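Desde hace tiempo quiero escribir sobre una pregunta que me hacen en casa casi cada mes: ¿cuándo va a venir una máquina a recoger la mesa? Leo bastante sobre el tema, he visitado dos talleres y tengo una opinión, pero es una opinión de aficionado y pido que se lea así.

Lo primero que aprendí es que recoger una mesa es un trabajo muy difícil. En la planta de Cuypers, donde embotellan zumos, vi una línea que mueve 2.000 botellas por hora sin que una persona las toque. Todas son iguales, todas llegan llenas y cerradas, y todas llegan por el mismo lado. Salí de allí convencido de que lo de la cocina sería cosa de poco tiempo. Me equivoqué bastante.

Una mesa de verdad tiene de todo a la vez. Hay una cosa transparente, una cosa de cerámica que rueda si uno la empuja mal, un cable que se engancha. Y la botella está abierta, a medio llenar, y si la pinza aprieta demasiado, el té termina en la madera. 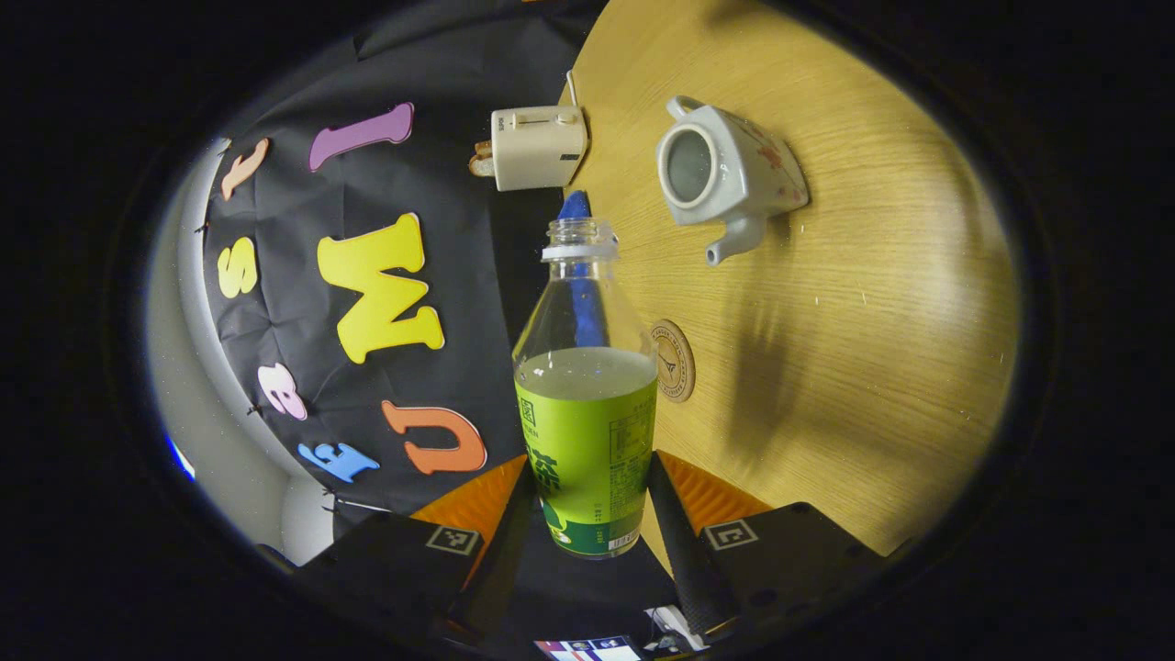

Rilari, junio

Escribo esta segunda parte unas semanas después, ya con más calma.

Vuelvo a la botella de té, porque me parece un buen examen. El plástico es transparente y la etiqueta cubre solamente la parte de abajo. Para mí es muy fácil saber dónde termina el plástico y dónde empieza el líquido. Para un programa es un problema serio: detrás del cuello se ve algo azul, y el programa tiene que entender que lo azul no es de la botella. Además no hay tapón, así que agarrarla es solamente la mitad de la tarea. Hay que llevarla derecha hasta el fregadero.

La tetera tumbada me preocupa todavía más. ¿Se coge por el asa, por el pico, por el cuerpo? Yo la levantaría por el asa sin pensar, y ese «sin pensar» es justamente lo que no sé explicar a una máquina.

En Lonano me enseñaron su prototipo, que llaman Dakum. Le dieron una mesa parecida, con 15 objetos, y recogió 8 antes de pararse. Tardó casi 72 minutos. Mi hija lo hace en cinco, protestando. Los técnicos estaban contentos, y creo que tenían razón, porque el año pasado el aparato no distinguía un vaso de su sombra.

Entonces, ¿pueden ya? En la fábrica, con piezas repetidas, sí, y desde hace años. En casa, yo digo que todavía no, salvo tareas muy pequeñas y con alguien cerca. Pagaría con gusto por una máquina que vaciara el lavavajillas, aunque fuera lenta y trabajara de noche. La tetera buena la seguiría guardando yo.

El viernes vuelvo a Lonano a ver la prueba con cubiertos mojados. Si me dejan, tomaré notas y las pongo aquí.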